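Jornada de puertas abiertas del taller Kinditz: lista de revisión de seguridad, con comentarios

Zona revisada: sala de demostraciones, puestos 1 y 2
Revisión hecha antes de abrir al público y repetida a media mañana
Aforo previsto: 76 personas, en grupos reducidos

Va la lista completa con mis notas. Quien monte la próxima en enero puede copiarla tal cual y tachar lo que no le sirva. ¡Y que la disfrute tanto como yo!

1. Accesos y recorrido

1.1 Puerta principal y salida de emergencia despejadas. CONFORME
1.2 Cinta en el suelo, a 600 mm de la valla del puesto 1. CONFORME
Comentario: los niños se paran en la cinta como si fuera la línea de salida de una carrera. Funciona mejor que el cartel.
1.3 Cables del público (cargadores, portátiles) fuera del pasillo. CORREGIDO
Comentario: había un alargador cruzando junto a la mesa de folletos. Recogido y pegado a la pared.

2. Puesto 1, brazo Grirkance

2.1 Seta de emergencia probada desde los dos lados de la mesa. CONFORME
Comentario: probada con el brazo en movimiento, a velocidad de demostración. Para en seco y no suelta lo que lleva en la pinza, que era mi duda de siempre.
2.2 Velocidad limitada en el programa de visita. CONFORME
2.3 Carga máxima en pinza durante la demo: 2 kg. CONFORME
2.4 Dedos de la pinza sin holgura, tornillería apretada. CONFORME
2.5 Cable de la cámara de muñeca sujeto con bridas y con curva suficiente. CORREGIDO
Comentario: rozaba en el giro completo. Dos bridas nuevas y fuera problema.

3. Objetos de la demostración

3.1 Sin cristal, sin puntas, sin nada que se astille. CONFORME
3.2 Cesta de mimbre marrón oscuro: repasar el borde trenzado con la mano, buscando hebras sueltas. CONFORME
Comentario: me encanta esta parte de la demo. Desde la muñeca del brazo la cesta se ve enorme, el trenzado parece una maroma de barco y la luz se cuela por los huecos del tejido en filas de puntitos blancos. Enseñad esta vista en el monitor grande, porque la gente se acerca a la pantalla y se olvida de asomarse por encima de la valla, ¡dos pájaros de un tiro! 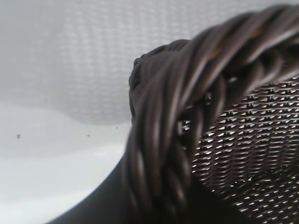
3.3 Superficie de apoyo limpia. PENDIENTE
Comentario: junto a la cesta, sobre el blanco, se ven unas motitas oscuras. Puede ser polvo o puede estar en la lente. Pasar un paño por las dos cosas y volver a mirar.
3.4 Brillos. OBSERVACIÓN
Comentario: con tanta luz de fondo la cesta sale muy oscura. No afecta a la seguridad, pero quien explique la demo que lo comente, es un ejemplo estupendo de lo que le cuesta a una cámara un objeto oscuro sobre blanco.

4. Puesto 2, mando manual Kim

4.1 Pulsador de habilitación: al soltarlo, el brazo se detiene. CONFORME
4.2 Un monitor del taller siempre al lado del visitante que maneja el mando. CONFORME
4.3 Turnos de 5 minutos por persona. CONFORME
Comentario: se hacen cortísimos, ya lo sé. Aun así la cola avanza y todo el mundo prueba. Una señora que venía de acompañante repitió turno y acabó dando consejos al siguiente.
4.4 Pelo largo recogido, pulseras y cordones de acreditación fuera. CORREGIDO
Comentario: faltaba una bandeja para dejar los cordones. Puesta.

5. Electricidad y parada general

5.1 Armario Drulalance cerrado con llave durante la visita. CONFORME
5.2 Diferencial probado con el botón de test. CONFORME
5.3 Extintor accesible y con la revisión al día. CONFORME
5.4 Todo el equipo del taller sabe dónde está el corte general. CONFORME
Comentario: lo pregunté uno por uno por la mañana y acertaron todos.

6. Cierre

6.1 Brazo en posición de reposo y sin tensión.
6.2 Objetos de la demo guardados en el armario del fondo.
6.3 Anotar incidencias en la hoja del puesto, también las pequeñas.

Pendiente antes del siguiente grupo: punto 3.3. Lo demás, listo para abrir.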